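3.2 Reminder letters and second-dose uptake

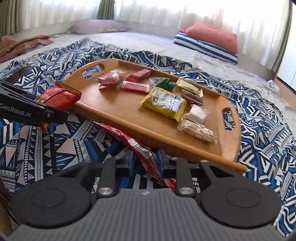 Parents in the Druston and Nernby districts were mailed one reminder letter in April, 60 days before the second dose of measles vaccine was due. Of 1,818 children on the clinic lists, 681 had no second dose on record when the letters went out. We left out families who had moved away.

Figure 1. A tray of packaged snacks on a patterned blanket.

Uptake rose in both districts, but more slowly in Nernby, where the clinic closes early. The Kista clinic sent no letters and served as the comparison site. A further 400 parents there filled in the same short survey. Most who had delayed said they could not get time off work. Few raised doubts about the vaccine itself.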